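Dreltness Operator Relief Grant: frequently asked questions
Last updated 12/10/2020

What is the grant for?
It is a one-off payment towards the fixed costs of small passenger transport operators in the Dreltness region. Fixed costs are vehicle registration, depot rent, insurance premiums and finance repayments. Fuel and wages are excluded.

Who can apply?
An operator must hold a current accreditation, have its principal depot in Rosbridge, Dundent or Dhanial, and have run scheduled, school or charter services in the previous financial year. Sole traders are eligible. Operators of hire cars and taxis are covered by a separate program.

How much is paid?
The grant is $665 per accredited vehicle with fewer than 25 seats and $700 per accredited vehicle with 25 seats or more. A vehicle counts once, whichever depot it is garaged at.

Do vehicles off the road count?
Yes, if registration was current on the day the application was lodged. Vehicles with lapsed or suspended registration do not count, even if they are later re-registered.

Does the ordinance still need to be passed?
No. The ordinance has been adopted. The payment rules made under it are a separate instrument and were out for comment until last month. The final rules changed 2 clauses – the definition of charter service and the treatment of leased vehicles.

How are leased vehicles treated?
The grant goes to the accredited operator named on the lease, not to the lessor. Attach the lease schedule. If the lease ended part-way through the year, the operator may claim only if the vehicle was replaced.

Can I receive this grant and a wage subsidy?
Yes. The two cover different costs, so no offset applies. A grant from another level of government for the same fixed costs must be declared on Form 251 and will be deducted.

Is the grant taxable?
It is generally assessable income. Seek advice from your accountant or tax agent.

When do applications close?
At 5 pm on the last business day of November. Late applications are not accepted. An application lodged on time with a document missing can be completed within ten business days of our request.

Can a decision be reviewed?
Yes. Write to the program office within 28 days of the decision notice, quoting the application number. The review is carried out by an officer who did not make the original decision – further evidence may be supplied with the request.

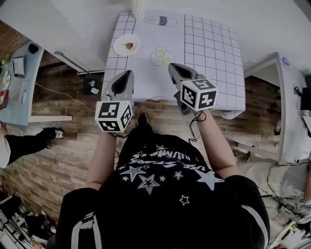 Anum Farooqui

General information only. Where an answer on this page differs from the payment rules, the rules apply.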